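Bedano sim cell: setup and upkeep notes

What this covers

Settings for the two-arm kitchen cell in the simulator, and the checks to run before recording. It applies to the Bedano build only. The Rodrigues build has different finger geometry and its own notes.

Loading the cell

Start the physics server first, then the Grindero bridge on port 838. If the bridge starts first it takes the default port and the arms never leave their parked pose. Load the kitchen layout, then home the right arm, then the left. Wait for both to report ready.

Camera and gripper check

Open the gripper before you look at the camera views. Both fingers should be in view and clear of the worktop. If a view is tilted, leave it; the mount angle is saved with the arm and the recorder expects it. Do not correct it in the viewer.

Views with the fingers open: 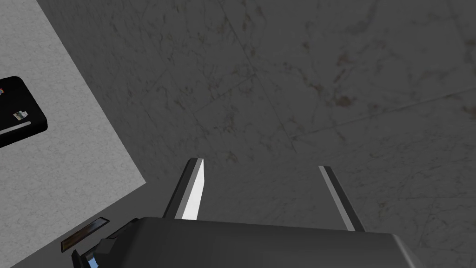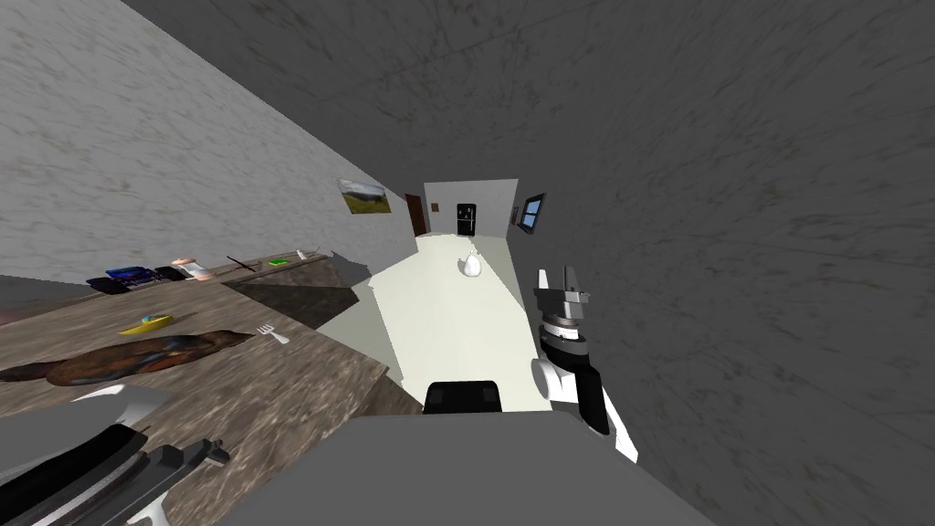

Zanele Mkhize asks that the open check be run again after every layout change, as the Katosthorpe copy kept its old finger limits through two updates and the grippers closed short until the cache was cleared. She would also like the limits file printed to the log at start-up. That is on the list for April.

Upkeep

Clear the contact cache every 40 episodes. Restart the bridge after 9 hours even if it looks fine, as the joint readings start to lag.

If a finger sticks part way, set the grip force to 46, open fully, then put the force back to the saved value. If it sticks again, reload the arm file. Reloading the whole kitchen does not fix it and loses the object positions.

Known faults

Left arm sometimes homes twice. Harmless.
Wrist view freezes if the recorder is started during homing. Stop the recorder, home again, restart.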